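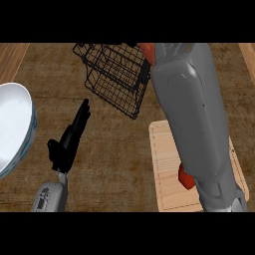
**Ticket 1028 · Compras de equipo · Segundo puesto bimanual, ampliación de presupuesto**
Estado: abierto, pendiente de respuesta de Citard
Última actualización: 6 mar 2020

Hola a todos, y gracias por la paciencia con este ticket, que se nos ha ido alargando desde febrero bastante más de lo que me habría gustado. Lo abrí para pedir una sola cosa, que era revisar la partida de pinzas antes de firmar con Citard, y ha terminado siendo una revisión completa de lo que queremos comprar (culpa mía en buena parte, que me pongo a tirar del hilo y no paro). El punto de partida sigue siendo la tarea de cocina que tenemos en simulación: dos brazos, una mesa de madera, la tabla de cortar, el cesto negro de alambre y el cuenco blanco con su dibujo azul. Si el brazo gris de la derecha pasa por encima de la tabla y tapa buena parte de ella, como le ocurre en la tarea, tenemos que saberlo antes de encargar una mesa de verdad, porque cambiarla después sale carísimo y además hay que volver a anclar las bases.

**Síntoma**

El presupuesto que nos mandó Rirklow en febrero no cuadra con la lista de material. Al cargar las líneas en Itport, el sistema devuelve el aviso de «partida incompleta» y no deja pasar la solicitud a aprobación. Lo he intentado con mi usuario y también con el genérico del laboratorio, con el mismo resultado.

**Lo que he comprobado hasta ahora**

- La oferta de Rirklow incluye 2 brazos, pero las pinzas van en documento aparte, con otra referencia y otra fecha de validez. Itport las trata como compra independiente y ahí salta el aviso.
- Los cables y la parada de emergencia sí están, aunque metidos en «varios», que es una línea que administración nos ha pedido mil veces que no usemos.
- El mantenimiento aparece con una duración de 4 años en la portada y sin duración ninguna en el anexo. He pedido que lo corrijan por escrito.
- La licencia del simulador no la vende Rirklow. Va por Prokopenko, y yo la había puesto en la misma solicitud pensando que así ahorrábamos papeleo. Pues no, al revés.

He separado la licencia en su propia solicitud y el aviso sigue saliendo, así que por ahí no era, o por lo menos no era solo eso.
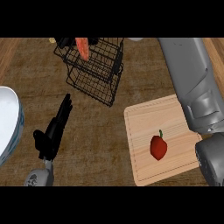 Sigo con las pinzas, que es donde creo que está el nudo. Rirklow las ofrece con dos juegos de dedos, y el más corto es bastante más barato. Me tentó, lo reconozco, porque con la diferencia pagábamos la mesa casi entera. Pero para una tarea en la que hay que llegar hasta un cesto de rejilla y trabajar sobre una tabla, preferiría no comprometernos con los cortos sin haberlos probado antes en el simulador, que para eso lo tenemos. He pedido los modelos 3D de los dos juegos y en cuanto lleguen los cargo.

También quería comentar lo del espacio entre bases, que alguien preguntó en el hilo anterior y se quedó sin contestar. La distancia que usamos en simulación la fijamos a ojo, con mucho cariño y poco rigor, y no debería pasar tal cual al plano del carpintero. Propongo que dejemos la mesa fuera de este pedido y la encarguemos cuando hayamos cerrado la separación. El plazo que nos dan para la madera es de aproximadamente 4 semanas, bastante menos que el de los brazos, así que no perdemos nada por esperar.

**Solución provisional**

1. Anular la solicitud conjunta en Itport (hecho).
2. Crear una solicitud solo con brazos, pinzas y parada de emergencia, todo bajo una misma referencia de proveedor. Falta que Rirklow reemita la oferta unificada.
3. Tramitar la licencia de Prokopenko por su cuenta (enviada, en espera de firma).
4. Dejar la mesa y los utensilios para una segunda fase. El cuenco, la tabla y el cesto son gasto menor y pueden salir de fungible, no hace falta marear a nadie con ellos.

**Pendiente**

Citard tiene que confirmarnos si el contrato de instalación admite pinzas de dedos largos sin recargo. Les he escrito dos veces, con toda la amabilidad del mundo, y me contestan que lo están mirando. Si alguien tiene mejor contacto allí que el buzón general, le agradecería muchísimo que me lo pasara por aquí.

Dejo el ticket abierto y con prioridad media. En cuanto llegue la oferta nueva la adjunto y vuelvo a lanzar la validación en Itport.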